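Wallpapering removable panels around a small bench: paste or dry mount?

todorova_k
I have three panels to cover, back and two sides, set on an aluminum profile base. The paper is a large floral on pale grey, paste-the-wall type, 300 mm offcuts plus one full roll. Panels need to come off for cleaning. Is paste worth it, or would you dry mount with spray adhesive?

ekholm18
Paste. Spray adhesive lets go at the edges, and a panel that gets handled will lift at the corners first. Size the board, wait 30 minutes, then hang. Wrap 18 mm around the back and trim.

stiltton
Disagree on the wrap. If the panels butt against corner posts, the folded edge adds thickness and the panel sits proud. Trim flush and seal the cut edge with diluted PVA.
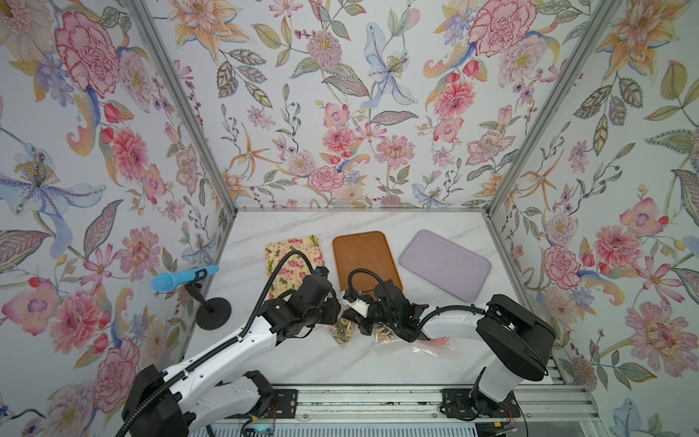

todorova_k
Pattern matching is the other question. I started the back panel first and worked outward, so any mismatch lands in the two rear corners. The silver posts cover the joint there, which hides most of it. The big pink carnation ended up at the upper right of the back panel and I would like to keep it whole. The surface is white marble pattern, and the cream tray with the small flowers was chosen to go with the paper. The plain lavender one looks better against it.

ekholm18
With posts over the corners I would not chase the match at all. Repeat on a print that size is large and you will waste half a roll per side.

prummont
Half a roll is nothing if you already own it. A mismatch at eye level is visible from the front whatever the post covers. Dry fit, mark the repeat in pencil on the board, then cut.

stiltton
Agree with prummont on the dry fit. Still flush trim.

ekholm18
Flush trim frays on nonwoven paper. I have redone two of them. If thickness is the problem, plane the board edge before wrapping — it takes a few minutes.

todorova_k
Checked the gap behind the left post and there is room for a single fold. Will wrap the outer edges, trim flush at the posts, and size everything first. Is diluted PVA all right as size under ready-mixed paste?

prummont
Yes, one part to five of water. Let it dry fully.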